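Waltcombe Grasp Notes: data card for the bouquet-to-vase set

Two arms, multi-fingered hands, one table, one bouquet, one gold vase.

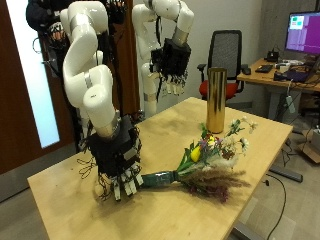 Does a higher success rate on this set mean a policy handles soft objects better?
Only weakly. Most of the score comes from reaching the stems, and the wrapped stems are the stiffest part of the bouquet. A policy can crush every blossom and still pass.

What's in it
200 teleoperated episodes, 62 of them held out. Labels are pass/fail, set by one annotator. We relabeled 37 held-out episodes on a Friday and disagreed with ourselves on 14 — treat small gaps between methods as noise.

The Furnival baseline
Furnival adds a touch-prediction loss to plain imitation. The early writeup credited that loss for the gain. We doubt it. The Furnival runs also trained longer, and the matched-length run was never finished.

Known problems
Same room and same table throughout. Vase position varies less than we'd like. Finger contact is inferred from motor current and drifts over a session.

Please don't
Quote the headline number without the relabeling result. Compare against Herville scores, which use a different pass rule.

Split files were regenerated in May; older copies leak four training episodes into the held-out set.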